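Workshop Notebook, Disassembly Cell
Entry: 8/7/24
Recorded by: Manuela Bortolotti
Circulation: cell team, workshop supervisor

Purpose of the session

The session was assigned to the removal sequence for the student disassembly project. The task, as set in the project outline, is to take a desktop tower apart to the level of reusable components and to place each component in its proper position in the tray. The team is to demonstrate the sequence to the department in October. The program under test was the revised Dokmont sequence, which replaces the version used through the end of the spring term.

Condition of the cell

The arm was homed and the gripper zero was checked before any motion was run. The tray position was taught again, as the stored values dated from before the table was moved. The difference was small in the long direction of the extrusions and larger across them. The new values have been saved under the name Bandine and the former set has been kept, unaltered, in the archive folder. Team members are asked not to overwrite either set without an entry in this notebook.

Speed was limited to 30 percent for all runs. The limit remains in force for the summer session, including for runs without a part in the gripper. 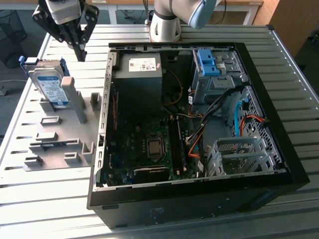 Department of Mechatronics and Automation – Student Robotics Workshop

The hard drive stands upright in the rear slot of the tray, with the small circuit card in one of the long slots lower down. These two positions are to be treated as the reference for all further work on the tray map. The drive position is close to the tall post, and the approach path must therefore come in from directly above. An angled approach was tried in simulation and gave contact between one finger and the post at every setting.

The side panel is removed by hand before the program begins. This is permitted under the project outline and will not be counted against the team.

Runs

The drive placement was run 23 times. The gripper released the drive correctly in all but two of these. In both failures the drive leaned during release and was recovered by hand with the arm stopped. The log shows that the fingers opened before the downward motion had fully settled. A wait of 158 milliseconds was added ahead of the open command, and neither fault returned in the runs that followed. The value was reached by trial and should be reviewed by whoever takes over the timing work.

The card placement is less advanced. The slot allows very little error across its width, and the grip point on the card has to be taken from the edge only. Four placements were attempted at the end of the session. Two were accepted. The fingertip pads may be too wide for this part, and the narrower pads from the Tamayo kit should be fitted and tried before the program is changed.

Work inside the case

Removal of the memory modules was not attempted. The cables on the right side of the case cross much of the space that the gripper would need, and one orange cable runs down beside the memory slots. The team discussed two methods: unplugging the data cables as a first step of the program, or moving them aside by hand as part of the setup. The second is simpler but may not be accepted by the department as automated work. A written question has been sent to the workshop supervisor. Until a reply is received, no motion is to be run below the top plane of the case.

The processor is exposed in its socket. It must not be touched with the gripper in its present state, as the force limit has not been verified for that area.

Records

The force log for the session contains 3,895 rows and has been stored with the Uveo files under today's entry. The first part of the log includes the homing motion and should be trimmed before plotting. Column four is still labeled in the wrong unit. The values are in newtons.

Open items

Fit the narrow pads and repeat the card placement.
Correct the unit label in column four.
Review the settling time before release.
Obtain a decision on the cables.
Redraw the tray map with the Bandine values – the printed copy on the cell door is out of date and should be taken down.

The cell was left with the arm in its parked position and the controller switched off. The key was returned to the workshop office.

M. Bortolotti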